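Subject: Re: [borgate-choir] Warmups before the January concert
From: Sem Verbruggen
Date: 2023-03-10

Floor Dierckx wrote:
> Does anyone still have the humming warmup we did with
> Remo? My altos keep asking for it, and I only remember
> the first half.

Hi Floor, hi all,

Yes, and I'm so glad they're asking! I've used it with my own group at Stevens for 7 weeks now and the low notes are coming out so much fuller — even Wayne noticed from the back row.

Start lips closed, teeth apart, on a comfortable low note. Keep it quiet the whole way through.

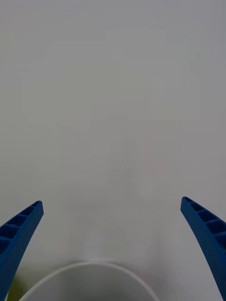
1. Hum up five notes and back down, 3 times, moving up a half step each go.

2. Same again, but open to "mah" on the top note and close again on the way down.

3. Slide from top to bottom on "ng" (this is the half you're missing, I think, and it's my favorite!).

I've got the piano part on paper if you want a copy.

Sem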